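Kitchen Counter Notes: Fitting a Small Prep Sink

Several readers of the Prindevska building newsletter have asked about the tiled counters in the older units and how to keep them usable without replacing them. Most of the trouble is at the sink. The grout near the rim takes the most water, and the trim tile chips when pots are dragged across it.

Start by clearing everything you don't use daily. A counter with a sink in the middle has very little flat space left, and a drying rack takes up most of it. For one or two people, a shallow steel bowl does the same work for spoons and forks. Empty it after each meal and wipe under it.

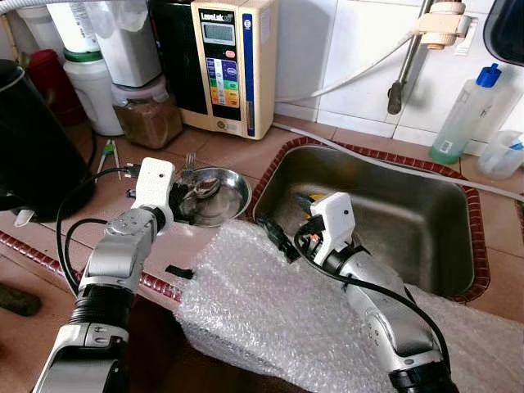

Countertop water units should stand at the back, against the wall tile, with the hose run behind the sink. Leave enough slack to pull the unit forward for cleaning. Damico Hardware carries replacement hose and will cut it to length at the desk.

Before any work on the trim, cover the front edge. Bubble wrap is fine and can be reused. Trim tile in the dark red is no longer made, but Bañuelos Tile still has 300 pieces from the original order, sold in packs of 3. Bring a broken piece with you to match the profile.

Regrouting around a sink takes one evening. Mix small amounts, wipe the tile after 45 minutes, and keep the faucet off until morning. Skulex sealer goes on last, in two thin coats.

Residents in the units with the double counter should call the office first. Those sinks sit on a separate support and the trim is set differently along the front.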